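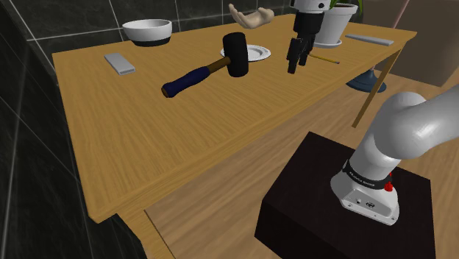

Saton 出力画面/提供:Altutora 開発者メーリングリスト

ホーム 一覧 スレッド順 日付順 検索 購読設定

件名: Re: [altutora-dev] Manier が手渡し姿勢を「到達不能」と言い張る件
日付: 12/17/18

計画班です。返信が遅くなりました。再現ログを読んでいたら、別の再現ログを読みたくなり、そちらを読んでいたらビルドが壊れました。直したのでご報告がてら書きます。

先に元のメールを引いておきます。長いですが、途中を削ると話が通じなくなるので、そのまま残します。

> Saton で手渡しタスクを回しています。卓上のハンマーをつかみ、手のモデルに
> 柄の側を向けて差し出す、というだけのものです。
>
> 把持までは問題ありません。Nijs が出す候補のうち上位のものは、頭のすぐ下、
> 首のあたりを挟む姿勢になっていて、見た目にも妥当です。柄が空くので、
> 受け取る側にも都合がよいと思います。
>
> ところが、持ち上げたあとの計画で Manier が GOAL_UNREACHABLE を返します。
> 目標姿勢は手のモデルのすぐ手前に置いています。手で関節角を入れてやると
> 届きます。届くところに届かないと言われるのは、人間相手なら慣れていますが、
> プランナに言われると少しこたえます。
>
> タイムアウトは最大30秒まで伸ばしました。伸ばした分だけ待たされて、同じ
> 返事が来ます。乱数の種を変えると、たまに通ります。通った軌道を再生すると、
> 柄の先が皿をかすめているように見えるのに、衝突なしと判定されます。
>
> 届くのに届かないと言い、当たっているのに当たっていないと言う。逆にして
> もらえれば使い道があるのですが、どこから見ればよいでしょうか。
>
> 追伸:植木鉢の葉は関係ありますか。消すと成功率が上がる気がします。
> 気がするだけです。

逆にしても使い道はないと思いますが、お気持ちはわかります。

順番に行きます。いただいた症状は別々の原因が重なったもので、ひとつずつなら誰かがとっくに気づいていたはずのものです。重なったおかげで互いに隠し合い、9月に入れた変更がいままで誰にも怒られずに生き延びていました。入れたのは当班です。

■ 届くのに届かないと言う件

把持が完了すると、Manier はハンマーを環境側の物体リストから外し、グリッパに付いた物体として登録し直します。このとき衝突形状も一緒に引っ越すのですが、引っ越し先の座標系が間違っていました。正しくは指先の中間に置いた把持座標系で、実際には手首の座標系になっていました。

つまり Manier の頭の中では、ハンマーは指の間ではなく、手首にめり込んだ位置から生えています。手首との干渉は「把持中の物体とグリッパは接触してよい」という許可表で見逃されます。めり込んだ分だけ柄は妙な方向へ突き出し、前腕の外装に当たります。前腕は許可表に入っていません。したがって始点がすでに衝突しています。

始点が衝突しているなら START_IN_COLLISION と言えばよさそうなものですが、Manier には始点をわずかに揺すって衝突を逃れる前処理があり、これが健気に働きます。揺すった結果、始点はなんとか自由空間に出ます。ところが、そこから先の通路が細すぎて目標までつながらない。サンプリングは時間いっぱい頑張り、時間切れになり、時間切れのときに木の枝が目標近傍へ一本も伸びていないと GOAL_UNREACHABLE に分類されます。分類した人は、始点のほうが悪い可能性を考えていませんでした。コメントに「まずないはず」と書いてあります。

種を変えるとたまに通るのは、揺すり方が変わって広いほうの通路に出ることがあるからです。待ち時間をいくら伸ばしても始点は一度しか揺すりません。待った30秒はお返しできません。

直し方はブランチ fix/attach-frame に入れてあります。物体を付け替えるときに、呼び出し側から座標系の名前を明示しないと例外を投げるようにしました。以前は省略すると手首になりました。既定値というのは便利なものですが、間違っている既定値も同じくらい便利に動くので困ります。

既存の呼び出しで引数を省略しているところは、ビルドは通って実行時に落ちます。うるさいとは思いますが、前回は静かにしたらこうなりました。

■ 当たっているのに当たっていないと言う件

こちらは半分が上と同じ原因です。柄が実際とは違う場所にあると思っているので、本物の柄が何をかすめようと知ったことではありません。

残り半分は解像度です。軌道の衝突判定は、隣り合う経由点の間を関節空間で等間隔に刻んで調べています。刻み幅は腕だけを考えて決めたもので、指先までならこれで足ります。しかし首を挟んだハンマーは、そこから柄が長く伸びています。手首が少し回ると柄の端は大きく動くので、判定点と判定点の間に皿の縁くらいは余裕で入ります。

そこで、把持中の物体がある場合は、形状の中で手首から一番遠い点の移動量を見て刻むようにしました。計算は増えます。手元の機械では計画時間が目に見えて延びましたが、原因の大半は同じ形状の距離計算を毎回やり直していたことで、キャッシュしたら気にならなくなりました。気にならないというのは当班の感覚なので、遅い機械をお使いの方は --profile を付けてログをください。

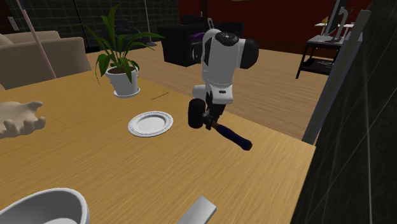 持ち上げた直後の区間については、もうひとつ注意があります。首を挟む把持は重心に近くて安定がよいのですが、柄の端がグリッパより低いところに残りやすく、天板との隙間が思ったほど取れません。グリッパが十分に上がっていても、柄の端は上がっていないことがあります。Manier の退避動作は「グリッパ原点を鉛直に何センチ上げる」という指定しか受け付けなかったので、柄の傾きによっては退避が終わったつもりの時点で、まだ天板すれすれを飛んでいました。

この状態で水平移動に入ると、皿や鉢の受け皿が衝突候補として急に増えます。退避の完了条件を「付いている物体の最下点が支持面から指定距離だけ離れること」に変えました。設定ファイルの retreat_height はそのまま使えますが、意味が変わっています。同じ名前で意味を変えるのは行儀が悪いと班内でも意見が出て、新しい名前の候補が出て、候補の名前をめぐってさらに意見が出たので、同じ名前のままです。よい名前を思いついた方は、どうかパッチも一緒に送ってください。名前だけだと議論がもう一周します。

■ Nijs の候補の並びについて

ご質問にはありませんでしたが、ログを見て気になったので書きます。

Nijs は把持候補に百点満点の点数を付けます。お送りいただいたログの最上位は85点でした。この点数は把持そのものの質、つまり指と表面の接し方と、重心からの距離だけで決まります。そのあと手渡すのか、釘を打つのか、皿の隣に戻すのかは見ていません。今回首のあたりが上位に来て、柄が空いたのは幸運であって、配慮ではありません。

手渡しタスクでは、受け手の手のモデルが柄のどこを握れるかを先に調べ、その領域をふさぐ候補の点数を下げる必要があります。Nijs には領域ごとに重みを渡す口があるので、物体定義に次のように足してください。

 regions:
 head: {grasp: allow}
 neck: {grasp: prefer}
 handle: {grasp: avoid, receiver: prefer}

receiver の行は Nijs は読みません。Manier が目標姿勢を作るときに読みます。読む人が違うものが同じ行に同居しているのは書式を決めたときの妥協で、間違えて綴っても両方が黙って無視します。いま検査ツールに綴りの警告を足しているところです。prefer を perfer と書いて半日探したのは当班ではない、とだけ言っておきます。当班のは avoid でした。

重みを付けると、候補の数が減って全滅することがあります。全滅した場合、以前は空のリストが Manier に渡り、Manier は空のリストを「制約なし」と解釈して好きなところをつかみに行きました。いまは NO_GRASP で止まります。止まるようになって成功率の数字は下がりました。下がったほうが正しい数字です。グラフを週報に貼っている方は、脚注の準備をお願いします。

■ 手のモデルの姿勢

手のモデルは Saton では腕のない独立した剛体として置かれ、台本に従って動きます。目標姿勢はこの手の掌の座標系から作りますが、掌の法線の向きが、モデル側と Manier 側で逆になっていた時期があります。掌を上に向けているのに、Manier は手の甲に向かって柄を差し出そうとする、という挙動になります。いまの物体定義では揃っていますが、古いシーンファイルには古い変換が焼き込まれたままです。

確認は簡単で、

 saton-inspect --frame palm --axes シーン名

として青い軸が掌から外へ出ていれば正しく、甲から出ていれば古いほうです。古ければ convert_palm を一度だけかけてください。2回かけると元に戻ります。冪等にする案もありましたが、元に戻す機能だと思って使っている人がいるそうで、見送られました。

あわせて、手のモデルを環境障害物として登録したままにしていると、受け渡しの最後の区間が必ず衝突になります。許可表に入れるのは「把持中の物体と掌・指」だけにしてください。グリッパと手まで許可すると、届くようにはなります。届き方が問題です。シミュレーションの手は痛がらないので、見た目で気づくまで誰も文句を言いません。接触力の上限を見る監視を Saton 側で有効にしておくのが無難です。

手が台本の途中で動く場合は、計画を始めた時刻の手の位置に対して軌道を作り、実行の終盤に差分だけ補正します。補正量が大きいときは補正をあきらめて計画し直します。このしきい値は、今のところ勘です。勘と書いた定数がソースに3か所あり、全部値が違います。統一したら動かなくなったので戻しました。ここは来月も同じことを書いていると思います。

■ 追伸の葉について

関係あります。気のせいではありません。

植木の葉は見た目用のメッシュと衝突用のメッシュが別で、衝突用は葉を全部包む凸包になっています。細い葉が四方に広がっている植物を凸包にすると、空気の部分まで詰まった大きな塊になります。Manier から見ると、卓の上に鉢植えではなく漬物石が置いてあります。腕が上を回って越えようとすると、この石の上まで迂回するか、越えられずにあきらめるかです。

認識側から深度を入れて占有格子を作っている場合は事情が逆で、葉は細いので点がまばらに入り、フレームによって現れたり消えたりします。塊にはなりませんが、ある瞬間には通れた隙間が次の瞬間にはふさがっていて、再計画が頻発します。石のほうがまだ落ち着きがあります。

対処は次のどちらかをお勧めします。

・衝突形状を分ける。鉢と受け皿は硬い障害物のまま、葉は「できれば避ける」の費用付き領域にする。Manier の soft_obstacles に物体名とリンク名を書けば入ります。費用の重みは低めから始めてください。高くすると漬物石に戻ります。

・鉢を腕の通り道から遠ざけたシーンを使う。これは解決というより引っ越しですが、切り分けの段階では役に立ちます。

葉を消して評価するのは、切り分け以外ではやめていただけると助かります。過去にそれで立派な成功率が出て、しばらく立派なまま独り歩きしました。

■ 再現の手順

同じ種で同じ結果になるかどうかを、まず確かめてください。今回いただいたログは、種が同じなのに結果が違うものが混じっていて、これで当班の時間がずいぶん溶けました。原因は、物理の刻みと計画の呼び出しが別スレッドで走り、計画に渡される関節角が呼ぶたびに微妙に違っていたことです。

 saton-run --lockstep --seed 種 --record out/ シーン名
 manier-replay out/ --from grasp_done

--lockstep を付けると、計画が返るまでシミュレーションの時計が止まります。現実の時計は止まらないので、お茶の用意をどうぞ。manier-replay は把持完了の時点から後だけを、記録した状態でやり直します。シミュレータを立ち上げなくてよいので速いです。衝突で弾かれた始点があれば、どのリンクとどの形状かを表で出します。この表が最初からあれば、今回のスレッドは引用部分だけで終わっていました。

ブランチを当てたあと、この手順で送っていただいたシーンを流したところ、引っ越し先の座標系を直しただけで計画は通るようになりました。刻み幅のほうは、直す前に通った軌道を新しい判定にかけると、皿との接触がきちんと報告されます。かすめているように見えたのは、かすめていたからです。ご自分の目をもう少し信用なさってよいと思います。

■ まだ直っていないもの

・ハンマーの頭の衝突形状が円柱一個で、柄との継ぎ目に隙間があります。指がその隙間に入ると、どこにも触れていない把持が成立します。点数はなぜか高いです。形状を重ねて置く修正案がありますが、慣性の計算で重なりを二重に数えるため、ハンマーが少し重くなります。軽いか、つかめていないか、どちらかを選ぶことになります。

・占有格子から把持中の物体を消す処理が、柄の端を消し残します。残った点は持ち上げたあとも空中に浮いていて、Manier はこれを律儀に避けます。何もないところを大きく回り込む軌道が出たら、だいたいこれです。格子を消して再計画すれば直りますが、自動で消すと本物の障害物も消えるので、いまは手動です。

・エラー分類の見直し。GOAL_UNREACHABLE は少なくとも「始点が悪い」「時間切れ」「本当に届かない」に分けます。分けると古いスクリプトの再試行条件が効かなくなるので、移行の間は旧コードも併記します。

ブランチは試していただける方の報告を待ってから本線に入れます。報告には out/ を丸ごと付けてください。画面の写しだけだと、当班は写しをじっと見ることしかできません。

retreat_height を負の値にしている設定ファイルがひとつ見つかっています。何を退避させたかったのか、心当たりの方は個別にご連絡ください。怒りません。

Manier/Nijs 計画班

> 前の記事 | 次の記事 | スレッドの先頭

当アーカイブでは表示設定を保存するためにクッキーを使用しています。閲覧を続けると、クッキーの使用に同意したものとみなします。 [同意する] [設定]

お問い合わせ | 購読の解除 | © Altutora 開発者メーリングリスト | ページの先頭へ戻る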